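On the Keeping of Sun Hats, and Other Matters of the Warm Season

10/10/2018

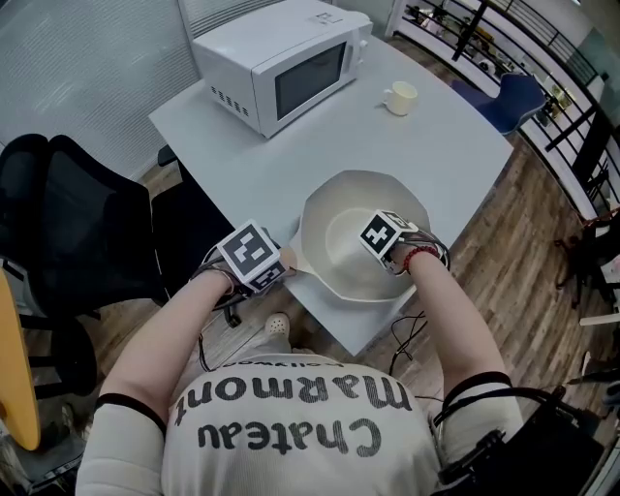
It has been the practice of this blog to set down, at the close of each warm season, an account of what was worn, what was stored, and what was given away. The present entry follows that practice. Readers who joined after March may wish to know that I keep a small wardrobe by choice, and that my notes concern the care of ordinary clothing by ordinary means.

The past season was a long one in Purngate. The heat arrived early and remained well past the date on which I normally put away linen. As a result, several items saw more use than in any year since I began to keep records, and the hats in particular require attention before they are stored.

I own nine hats. Two were purchased, and the remainder were received from my aunt, Eleni Đorđević, who worked for many years in the hat department of Jakab and who holds firm opinions on the subject. Her first rule is that a hat should never be put down on its brim. A wide brim that bears the weight of the crown will flatten on one side within a season, and no amount of steaming will restore it fully. The hat should be turned over and rested on its crown, or placed on a form of the correct size.

Her second rule concerns handling. A hat should be lifted by the brim with both hands, and never pinched at the front of the crown. Most cracked straw hats that came across her counter had failed at exactly that point. I observed this rule poorly for a number of years and have one hat that shows it.

For cleaning, I use a soft brush and a cloth barely dampened with plain water. The inside band collects most of what needs to be removed, and it should be turned out and left to air overnight. Soap may be used on the band if the stain is old. I do not use it on the straw. Felt is a separate matter and will be covered when the winter hats come out.

On storage, I must correct advice given in an earlier entry. I recommended at that time that hats be stacked to save room on the shelf. Nikola Milošević wrote to point out that stacking had left a ring on the crown of his best summer hat, and he was good enough to send the measurements of the shelf he built in its place. It is 66 inches long and holds four hats side by side, each on a roll of clean tissue. I have now adopted a similar arrangement in the hall closet, and the earlier advice is withdrawn.

Tissue should be white and free of dye. Newspaper is not suitable. The crown is to be filled loosely, so that it keeps its shape without being stretched, and the box should have a lid that closes without touching the hat. I purchased two boxes from Makutley this fall at a cost of 23 dollars for the pair. The lids are somewhat shallow, and I would advise anyone with a tall crown to measure before ordering. The store did accept my first order in return and the matter was handled promptly.

A word on summer shirts. Printed cotton should be turned inside out before washing, and it should be dried in the shade. I have followed this for years with good results and see no need to revise it. Collars that have yellowed may be soaked the night before. White shirts that will not come clean have been cut into cloths for the kitchen, where they serve very well.

Linen trousers were let out at the waist in March and taken in again last week, which I record without comment. The work was done by the alterations counter on Grudcombe, whose prices have risen, though the stitching remains even and the hems are straight.

Three garments have been given away. One was a jacket that I had kept for its buttons. The buttons were removed first and are in the blue tin. The second was a raincoat in good order that had never fitted across the shoulders, and the third was a cardigan that my cousin has been asking for since she was at school.

Matters still outstanding are the repair of the green umbrella, the purchase of cedar blocks for the lower drawer, and a decision on the straw hat with the cracked crown. My aunt considers it beyond repair. I have placed it on the upper shelf and will look at it again in the spring.

Correspondence on the care of felt is welcome and will be answered in the order received.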